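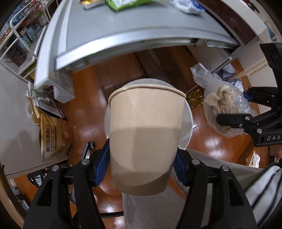 Paper cups with or without lids for a help-yourself coffee table?

Posted by Hadi Dabbas, August 11, 2023

I have been put in charge of hot drinks at the Milumcombe craft fair in the fall, on the grounds that I was standing near the person who used to do it. We have one long table and a lot of people who want coffee at the same moment and not a moment sooner.

The cups are the plain beige paper kind with a rolled rim. My predecessor left me 373 of them in a closet, along with a bag of lids that fit some other cup. I have tried pressing harder. The lid goes on, in the sense that it is above the cup, and then it isn't.

So do I buy proper lids, or skip lids and let people take their chances? And is there a way to tell what size I need without ordering one of everything? The sleeve the cups came in is long gone. I would also like to know if the seam matters. A friend at Rirkow swears you should never drink from the seam side, and he says it with such confidence that I have started turning my cup around in private.

4 comments

Prasanna Munasinghe

Your friend is right about the seam, annoyingly. The rolled rim is a bit thicker where the paper overlaps, and a lid seats worst at that spot. If the sip hole ends up over the seam you get a slow dribble down the cup and onto whatever you wore to the fair. Put the hole on the opposite side and press all the way around with your thumb until you feel it snap. Pressing in the middle does nothing except dent the lid.

For the size, forget how much the cup holds. Lids go by the outside width of the rim. Lay a ruler across the top at the widest point, from outer edge to outer edge, and write down the millimeters. Do it on two cups, and use ones from the middle of the stack. The end ones get squashed into ovals and will send you off to buy lids for an egg.

Then take a cup with you to the store. I know this sounds obvious, but I once drove to Tadico with a very neat note of my measurements, and came home with 200 lids for the wrong rim. They are still in my garage. They make decent saucers for seedlings.

I would get lids for the people who walk off with their coffee and leave the rest bare. Keep them in a bowl at the far end of the table, past the milk. If they sit next to the cups, everyone puts one on, takes it off for the milk, puts it down in the sugar and reaches for a new one.

semaan_kitchen

just dont fill them to the top

Mrs. Pell

We run the drinks at Semaan Hall and gave up on lids altogether. Pour to a finger below the rim and have a mop handy. Stand the cups upside down on a clean tray so dust stays out, and only put out one short stack at a time. A tall stack leans, and then a child helps.

Also test one of your closet cups with hot water before the day. Leave it standing on a paper towel for as long as it takes you to drink a coffee. Old ones can go soft at the base seam, and you want to learn that over your own sink.

Hadi Dabbas

Thanks, all. I measured 2 cups and got two different answers, so I am off to find the middle of the stack. The water test is happening in the sink now. I have been told by my family that I am not to report on it at dinner.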